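## 3. How the Standby sessions were set up

We came to this study as teachers first, and I think it shows in the way the sessions were planned. Standby grew out of a summer institute in Sauerland, where a handful of us kept staying up too late talking about what teachers learn from each other when there is no agenda on the wall. Katalin Hegedűs, who ran the first institute, liked to leave one afternoon open each week, and people used it in ways we had not expected: rewriting a unit together, trading lessons, or simply asking the question they had been too shy to ask in the morning.

For the study we kept that open afternoon and built the rest of the program around it. Teachers joined from two sites, Brenow and Drirkgate, and met in small groups that stayed together through April. Each group had a shared notebook, and everyone was invited — never required — to write in it after a session. By the end we had 178 notebook entries to read, some only a line long and some running on for pages (these were often our favorites). 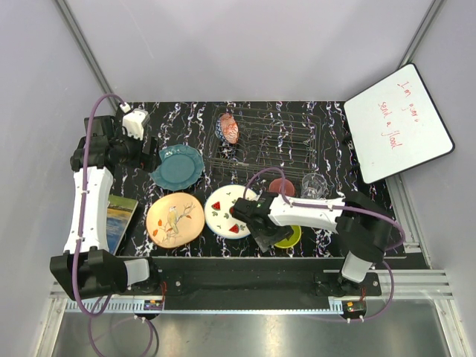 ### 3.1 Reading the notebooks

Two of us read every entry separately and then sat down to compare notes. We began with eight codes borrowed from our earlier work on peer mentoring, and quickly found that several of them overlapped so much that we were arguing over labels. After a good deal of friendly back and forth we settled on three: asking for help, offering a resource, and thinking out loud. An entry could carry more than one code, and many did.

Thinking out loud gave us the most trouble and also the most pleasure. A teacher at Drirkgate, for instance, spent most of an entry wondering whether her students disliked peer review or had just never seen it done kindly. She did not ask the group anything, yet four colleagues wrote back to her in the margins, and her next entry picked up one of their ideas.

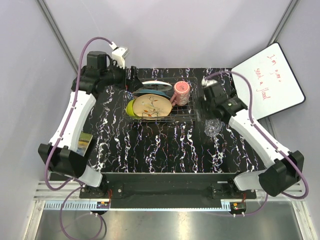
*Figure 1. Two robot arms at a dish rack holding plates and a bowl.*

We coded margin replies along with the entry they answered, so that a conversation stayed in one piece. Where the two readers still disagreed after talking, we kept both codes and marked the entry for the group interviews described in Section 4.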